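5.2 Checking in a tour group

Use this section when a group arrives at a Sorrentino visitor desk running Videck.

1. Open Arrivals and enter the group's booking code.
2. Check the head count against the voucher. Groups of more than 20 need a second voucher.
3. Select Print Passes. Passes come out in sets of 2 – one for the guest, one for the coach driver's folder.
4. Press Close Group.

Note: If code 586 appears, the booking was made through Vumar and has not synced. Wait, then repeat step 1.

Caution: Do not press Close Group before the passes have printed. A closed group can only be reopened by a supervisor.

For packing advice to give guests, see section 6. 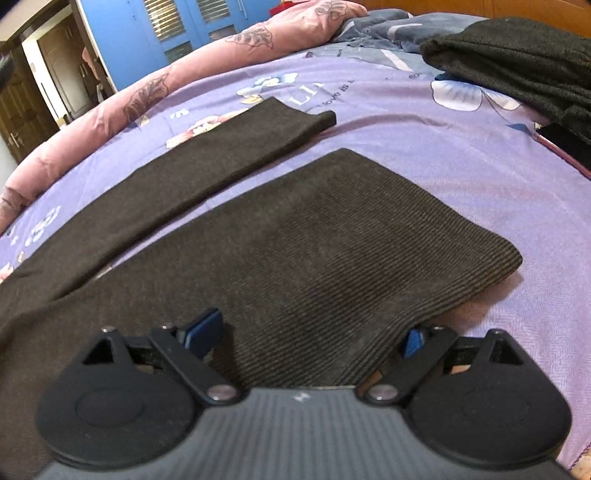
Dark trousers laid flat on a bed sheet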